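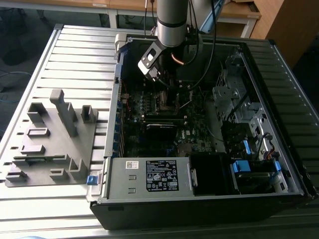
Galerie: Unex am Arbeitstisch
Plarnon, Gruppe Demontage, Standort Fleseck
Stand: 30.01.2025

Unex ist ein Verfahren, mit dem ein Roboterarm lernen soll, gebrauchte Rechner zu zerlegen, ohne dass jemand für jedes Modell ein eigenes Programm schreibt. Ein Mensch führt den Arm einige Male durch den Handgriff, das Verfahren leitet daraus eine Bewegung ab und passt sie an das an, was die Kamera über dem Gehäuse erkennt. So steht es im Projektantrag. Auf dieser Seite geht es um die Arbeit am Tisch und darum, wie weit man dem Satz aus dem Antrag trauen sollte. Wir sind da vorsichtiger geworden als noch im Juni.

Wer unsere Kurzmeldung gelesen hat, kennt die Zahl: 226 Versuche, überwiegend erfolgreich. Die Zahl stimmt. Sie sagt nur wenig, solange man nicht dazuschreibt, was als Erfolg gezählt wurde. Gewertet haben wir jeden Versuch, bei dem das Bauteil das Gehäuse verlassen hat. Ob es danach noch zu gebrauchen war, steht in einer anderen Tabelle, und die ist lückenhaft.

Am offenen Gehäuse
Schwarzer Desktop-Tower auf der Seite, Seitenblech ab, der Greifer von oben im Innenraum. Auf der grünen Platine steht DELL.

Nicht jeder Rechner kommt einem Greifer so weit entgegen. Netzteil, Platine und Laufwerkskäfig liegen nebeneinander, die blauen Kunststoffverriegelungen am Laufwerksschacht heben sich deutlich von allem Grau und Schwarz ab. Für eine Bilderkennung ist das ein dankbares Ziel. Wir haben das Verfahren an drei Gehäusetypen erprobt, und der Typ mit den farbigen Riegeln schneidet am besten ab. Daraus zu schließen, das Verfahren könne Riegel erkennen, wäre gewagt. Möglich ist auch, dass es Blau erkennt. Den Gegenversuch mit schwarz lackierten Riegeln haben wir zweimal verschoben.

Kabel
Schwarze Leitungen hängen neben dem Arm herab und reichen bis in das Gehäuse, am Rand der Platine laufen rote und orange Adern.

An den Kabeln entscheidet sich vieles, und in den Auswertungen kommen sie kaum vor. Unser Modell behandelt das Innere des Rechners als starre Körper. Eine Leitung, die im Weg liegt, taucht darin als Messrauschen auf. Bei den Fehlversuchen haben wir als Ursache häufig »Sonstiges« eingetragen, und wer die Aufnahmen nachträglich durchgeht, findet unter »Sonstiges« vor allem Kabel. Die Kategorie wird jetzt aufgeteilt, die alten Versuche müssen von Hand neu sortiert werden. Bis das erledigt ist, bitten wir darum, unsere Fehlerverteilung nicht zu zitieren.

Die Halterplatte
Graue Platte aus dem 3D-Drucker links vom Tower, mit Haltern, Blöcken, einem hohen Pfosten und einer langen Schiene mit Nut.

In Vorträgen bleibt die Platte meist unerwähnt, dabei steckt in ihr ein guter Teil der Ingenieursarbeit. Sie gibt feste Bezugspunkte vor, und mit festen Bezugspunkten wird aus einer schweren Aufgabe eine mittelschwere. Gebremichael, unser Partner für die Werkstattseite, hat fünf Fassungen davon gedruckt. Zwischen der zweiten und der dritten stieg die Erfolgsquote stärker als durch jede Änderung am Lernverfahren. Im Bericht steht der Zuwachs trotzdem unter »Verbesserungen am Modell«. Das wird korrigiert.

Der Tisch
Aluminium mit parallelen Rillen und einem erhöhten Rand an der linken Seite.

Der Rechner wird vor jedem Versuch an dieselbe Stelle gelegt. In einem Recyclingbetrieb kommt er so, wie er eben kommt: verkantet, verstaubt, mit verbogenem Blech. Wir haben die Lage in einer kleinen Reihe absichtlich verändert. Bei leichten Drehungen ging es noch, bei stärkeren fand der Arm den Einstieg ins Gehäuse nicht mehr zuverlässig. Die Reihe ist zu kurz für eine Quote, deshalb nennen wir keine.

Was sich halten lässt
Das Verfahren kommt mit wenigen Vorführungen aus, und es überträgt einen Handgriff auf ein zweites Exemplar desselben Modells. Beides haben wir oft genug gesehen. Die Übertragung auf ein fremdes Modell ist bisher eine Behauptung, auch wenn sie in der Überschrift des Antrags steht. Der Vergleich mit einem schlicht von Hand programmierten Ablauf fehlt ganz. Er wäre in wenigen Tagen zu machen und hätte an den Anfang gehört.

Offen
Gegenversuch mit einfarbigen Riegeln. Handprogrammierter Vergleichsablauf auf derselben Halterplatte. Zustand der ausgebauten Teile, vollständig erfasst. Neusortierung der Fehlversuche.

Weitere Aufnahmen stellen wir ein, sobald die neue Reihe läuft. Die Rohdaten der 226 Versuche gibt es auf Anfrage bei der Gruppe Demontage in Fleseck, einschließlich der lückenhaften Tabelle.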